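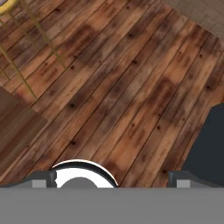
Romana Vrabec told me straight out that people don't hear their own floors any more, and after 13 evenings of interviews in Feltengate I'm inclined to agree with her. We'd asked 400 households which sounds at home bothered them most. Hardly any put creaking boards (the narrow plank kind, as in Figure 1) near the top – I'd have bet good money on it!

4.2 Kitchens

Taps and fridges did far worse, and the kitchen came up in almost 1,113 of the written comments, many of them quite cross.
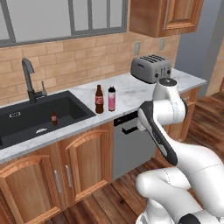
Most of those were about noise late at night, when the rest of the house had gone quiet. I went back in September and asked again – the answers had barely shifted.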